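Filed under: Student Projects / Automation / Reports

4. Equipment plan and budget

The arm, controller and wrist camera are on loan from the department until October and are not costed. The budget covers the gripper, spare finger pads, tableware and a second camera. The project was granted $933, and nearly $100 of that went on freight from Zernham.

Two grippers were compared. The Stirkitz unit has a wider stroke but needs an adapter plate that Vlasta Rusnák would have had to machine. The Koubek unit bolts straight on and its pads can be replaced without removing the fingers. We chose the Koubek. Pads were ordered in a pack of 20, as changing them between test blocks was cheaper than cleaning and re-measuring grip.

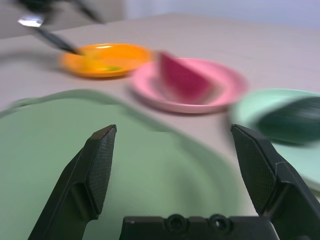

Figure 3. Wrist camera view, fingers open, with the green tray in front and the orange, pink and mint-green plates beyond it.

Motion blur is the main fault in the current setup. In Figure 3 the fingers stay fairly sharp while the plates and the tray rim are smeared sideways. The watermelon slice can still be picked out by colour and outline, but the dark green item at the right is hard to classify. Two fixes were priced:

– a faster camera from Kestton, which uses most of the remaining funds
– a brighter lamp and a shorter exposure on the present camera, at low cost

Ludmila Danko recommended trying the lamp first. The camera order is on hold until 5 test blocks have been run under the new lighting. Supplier quotes are listed in Appendix B.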